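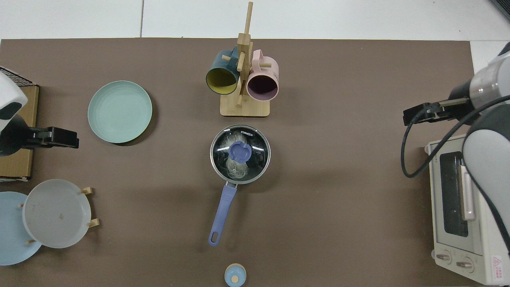

Chapter 6
When the Gripper Lets Go: Learning from Faults

In this chapter you will:
trace a fault back through a task, one step at a time
tell a grasp fault from a planning fault
write a stop rule that a two-armed robot can follow
read an incident log and question what it says

Key words: grasp, slip, force limit, handover, protective stop, near miss

Faults are the best part of robotics. A robot that works teaches you that it works. A robot that drops a glass lid on a tabletop opens up the whole machine for you: the sensing, the planning, the fingers, the timing, and all the little guesses the programmers made along the way. By the end of this chapter I hope you will feel a small thrill every time something goes wrong, right after you have reached for the stop button!

We begin with a case from a teaching lab in Tulldale. In March 2018 a team led by Gerardo Tiongson was running a cooking task with two arms at one table. The controller was called Endeck, and the team had written most of it themselves. The job sounds easy. One arm handles the noodles, the other handles the lid, and the two must never want the same piece of air at the same moment.

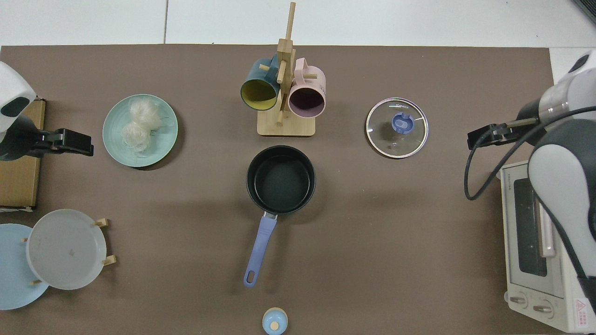 Figure 6.1 Cooking task with two arms: dried rice noodles on the plate, glass lid on the table.

The team planned 200 runs. For the first 100 they had no trouble worth writing down, and it would be natural to think the hard part was over. On run 121 the right arm picked up the lid by its knob, lifted it, and began to move toward the pan. Partway there the lid turned in the fingers. It tipped, slid free, and landed on its rim. It did not break. The arm carried on, lowered an empty gripper over the pan, opened it, and reported that the lid was in place.

Read that last sentence again, slowly. The drop was one fault. The report was another, and it was the more serious of the two. A dropped lid is a thing anyone in the room can hear. A false report travels quietly into the next step, and the step after that. With a heated pan, the next step might be to let water boil under a lid that is lying on the table.

Why the lid turned

Think about what two flat fingers can do with a rounded knob. They touch it in two small patches. Along the line between those patches they hold well, but around that line the lid is free to swing like a gate on its hinges. If the fingers close exactly over the center of the weight, the lid hangs level. If they close a little to one side, it wants to tip, and friction has to do all the work. (Try it with a saucepan lid at home, using one finger and your thumb. Keep it low, over a folded towel.)

Endeck closed the gripper until it reached a set force, then called the grasp good. It never checked again. That single line in the code is what we will spend Section 6.2 taking apart, and it is a lovely example of how a sensible shortcut ages badly.

What the log said

The lab kept its records in a program named Dizon, which stored one line for each step. Here are the lines for the end of run 121:

Lid grasp: OK
Lift: OK
Move to pan: OK
Release: OK
Run complete

Every line is what the controller believed. Not one of them is a measurement of the lid. When you read a log, ask of each line, "How did the machine find this out?" You will use that question again in Chapter 7, where a warehouse cart at Skolthorpe parks itself neatly in the wrong bay.

Safety note
A person's first instinct is to catch a falling object. Do not reach into the work area of a moving arm, even for glass. Press stop, wait until both arms are still, and follow your lab's rules for safe entry.

Before you read on

1. Name two places in the run where a check could have caught the drop.
2. Should the left arm stop when the right arm loses its load? Give a case for each side.
3. Rewrite the line "Release: OK" so that it says only what the controller knew.

Keep your answers. You will want to change them after Section 6.3.

6.1 Kinds of grasp fault

A grasp can fail before, during, or after the lift. We start with failures before the lift, which are the easiest to test and the cheapest to fix.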